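Slide 7 – Folding a printed T-shirt to shelf size
Speaker: Maja Kubiak, Skandport garment handling

Start with the numbers. The Sturnska store room takes 20 shirts per shelf, 192 per bay. A fold that comes out too wide costs a column, so width matters more than neatness.

Explain the sequence: sides in first, then the length. Knit cotton stretches when pulled from one point, so hold it in two places and keep the lower edge straight. Creases running across the middle are acceptable at this stage. Press them out by hand before the last fold.

Go to the pictures. Leave them up while talking about print.

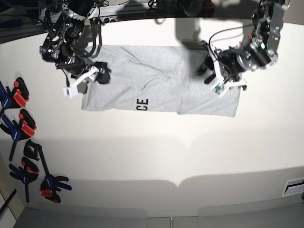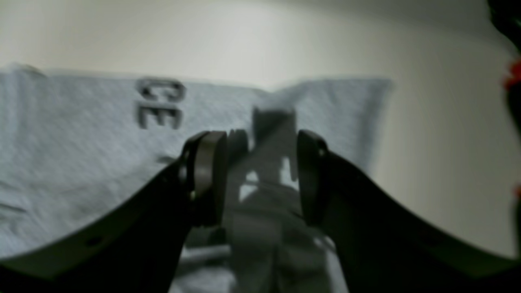
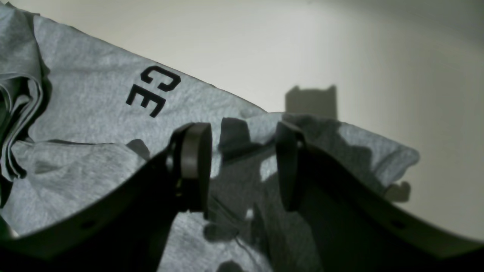 Gray T-shirt during folding. The letters "CE" are visible in all three.

Print position is the reference mark. On a long flat fold, note which letters stay on the outside and where they sit relative to the edge. If the same letters land in the same spot each time, the width is right – no ruler needed.

Mention bunching. A rolled edge adds thickness, and Yakubu Sani's stack test at Kurkutell failed at 35 shirts for that reason. Open the fold and lay it again; do not flatten it from above.

Pause for questions on heavier knits. Ayana Moges has the Okoro samples at the side table.

Next slide: stacking and bay labels.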